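Mancuso 40 Portable Film Screen

Front projection screen for film clubs, school halls and small festivals

The Mancuso 40 is a folding screen for groups who show films in a room which was not built as a cinema. It stands on two legs, it goes up without a ladder, and it packs in one case. We sell it with the matte white surface, which we recommend for most halls, or with the gray surface if your room has windows you can not fully close.

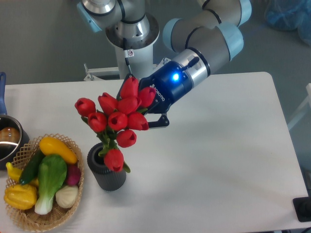

Stunholm, 3 August 2021

The new version of the Mancuso 40 is now in our store. The surface is the same as before. We changed the leg locks, which many customers found too stiff, and the case has now wheels on one end. If you own the older model, the new surfaces fit your frame, but the new legs do not.

Which films look good on it

The surface is in the wide 1.85:1 shape. Most modern features fill it well. For very wide films you will have a black band over and under the picture, and for old films in the almost square shape you will have it at the sides. The optional Darnero masking cloths cover these bands. They hang from the top bar with snaps and it takes a few minutes to change them between two films, so plan this for the interval of a double bill.

Sound

The screen is not perforated. Please put your speakers at the left and right, or below the picture, and never behind the surface. For silent films with a live piano, we advise to place the player on the left side with a small lamp turned away from the audience.
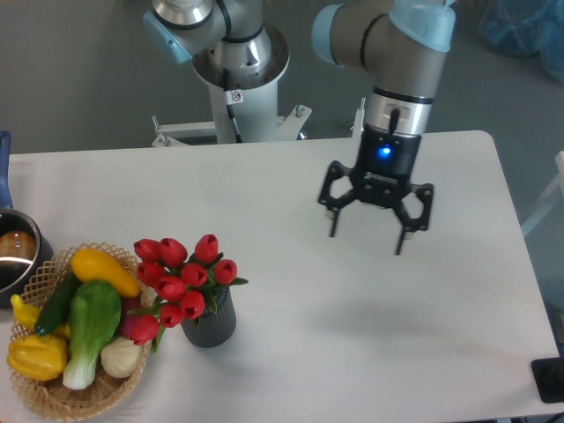 The film club in Pistent wrote to us in June that they had used the older model for 14 evenings and the only problem was a fold line in the middle, which they could still see during the bright parts of a black and white comedy. They asked if it is safe to iron it. We answered them no. Leave the surface stretched on the frame overnight and most fold lines will go out. Do not use steam or heat.

Technical data

Surface: matte white or gray, washable
Gain: 1.0 (white), 0.8 (gray)
Weight with case: 44 pounds
Setup: two persons
Use: indoors only

Cleaning

Use a soft cloth with clean water. Always wipe in one direction. Tape and glue will damage the surface and this is not covered by the warranty.

Delivery

We ship the screen in one box. Masking cloths are ordered separately and come in their own bag. If you need the screen for a fixed festival date, please write it in the order notes and we will tell you before payment if we can make it.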